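Bottle Cap Collection with Hand-Held Grippers: Frequently Asked Questions

For operators recording at home or at a site desk. Updated in July.

General

What is the cap task?

Caps are spread on a soft surface and the operator moves them with two hand-held grippers, one per hand. The wrist cameras record what each gripper sees. The recordings are used to train a policy that later runs on a two-armed robot with the same fingers. Three variants are open at the moment: pick and place, hand-over, and stack.

Why caps?

They are cheap, they come in many sizes, and they are hard to grasp well. A cap lying open side up presents a ridged rim. The same cap tipped on its side presents a curved wall and will roll when pushed. On a soft surface it also sinks slightly, so the fingers have to press into the fabric to get below the rim.

Is this teleoperation?

No. In teleoperation you drive a real arm from a leader device or a controller, and the arm is in front of you or on a screen. In this task there is no arm. You hold the gripper, and its motion is reconstructed afterward from the recording. Operators who also work on the Ramell remote station should read the separate page for that station, as the speed limits and the reset procedure are different.

How large is the set?

The current release has 2,643 accepted episodes from 56 operators. Stack episodes are the smallest group and are the ones we most need.

Setup

Which surface should I use?

Any blanket, towel or mat with visible texture. Plush is acceptable and gives good results in tracking, provided the pile is not one flat color under your lighting. Glossy tabletops are not accepted. A raised fold behind the caps is allowed and helps keep them from rolling out of reach.

How many caps do I need?

Enough that at least a few touch or overlap. Mix the colors and mix the orientations. Do not arrange them in rows. White caps of similar size are useful when they lie close together, as the policy tends to confuse them.

May I use caps with printing or raised lettering?

Yes. Leave them as they are.

Does the background matter?

It does not need to be plain. Furniture, doors, shelves and clothing may all be visible. Remove documents, screens and anything that shows an address. Other people should be out of view before you start. The operator's own hands may appear.

How should the room be lit?

Evenly, from above or from the side. Avoid a window directly behind the caps. If the tracking light on the unit turns amber before you have moved, add a lamp and start again.

Recording

How do I start an episode?

Put both grippers on the surface with the fingers open. Press the trigger twice on the left unit and wait for the tone. Keep both units still for 2 seconds, then begin. The still period is used to align the two recordings. Episodes without it are rejected automatically.

How long should an episode be?

One complete action and the return to rest. For a stack of three, most operators need less than a minute. The recorder stops by itself when its buffer is full, and an episode that ends this way is not usable.

May I hold more than one cap between the fingers?

In the stack variant, yes. Clamp the stack across the pads and keep the pressure constant while the other gripper works. In pick and place, one cap at a time. If you pick up two by accident, put both down and continue; do not stop the recording.

Which gripper should do the holding?

Either one. Alternate between sets so the data does not lean to one side. The idle gripper should stay near the caps with its tip in view of the other camera whenever that is comfortable. Do not park it behind your back or below the edge of the surface.

What if I drop a cap?

Pick it up again if it landed within reach, at normal speed. Recoveries are valuable and are labeled separately. If the cap left the work area, end the episode and mark it "lost object."

How fast should I move?

At the speed you would use for placing a full glass. Fast wrist turns blur the image, and the reconstruction loses position - usually for the remainder of the episode. Small objects held very near the lens will be out of focus regardless of speed. This is expected and needs no correction.

Can I touch the caps with my fingers?

Between episodes only. Any contact by hand during an episode has to be marked.

Equipment

The pads look worn. Should I replace them?

Replace the ribbed pads when the ribs are flat at the tip or when a pad has begun to lift from the finger. Always replace both pads on a finger pair. Spare sets are in the Tjoa box that came with the kit. Run the open-close calibration afterward.

One of the screws on the jaw is loose. Can I tighten it myself?

Yes, by hand, with the small driver supplied. Do not use a powered driver. If the finger still moves sideways after tightening, return the unit.

How long does the battery last?

Almost 200 short episodes per charge with the display off. Charge both units together.

Upload and review

Where do the files go?

Into the Pukska folder assigned to you. Upload the left and right recordings as a pair, with the names unchanged. A single recording cannot be reviewed.

Who reviews them?

Pao-chu Wei checks tracking and alignment. Ditte Overgaard checks the action itself and assigns the labels. Questions about a rejected episode should quote the episode code and go to the Bondness operator desk, which forwards them.

Can a rejected episode be corrected?

Labels can. Motion cannot. Record it again with a fresh arrangement of caps and a new episode code.
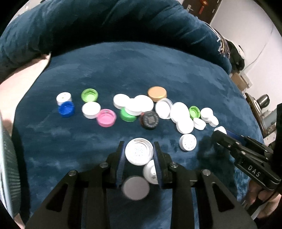
Ditte Overgaard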